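Handout 4 - Street networks and traffic direction

In the unit before, we looked at parking. Now we look at one-way streets, with the town of Skellach as our case. Please bring the map of the Cotov district to the seminar.

A one-way pair is two parallel streets which carry traffic in opposite directions. The capacity is usually higher, but many trips become longer. On Atallah Road the block length is 160 metres, so a driver who misses the turning must go round a long block.

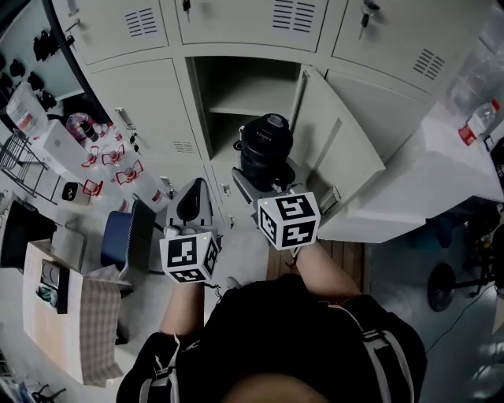

Access to the kerb is the second point. When a street changes direction, the bus stops must move to the other side, and passengers need to learn new walking routes. Small services at the stop move too: a bank of light grey metal lockers, like the one in the photograph, needs free space in front, so that a person can stand there with a backpack on and reach into an open compartment. Measure this space before you draw the pavement width.

For the exercise, use these peak hour counts:

- Atallah Road, eastbound: 896 vehicles
- Wostolport Street, westbound: 700 vehicles
- Wostolport Street, turning left: 288 vehicles

Draw both layouts and mark every conflict point - also those with cyclists.

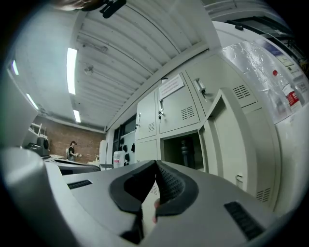

*Fig. 2. Hand-held gripper, two black fingers.*

Hand in your drawings by 26th October. Write the scale on each sheet.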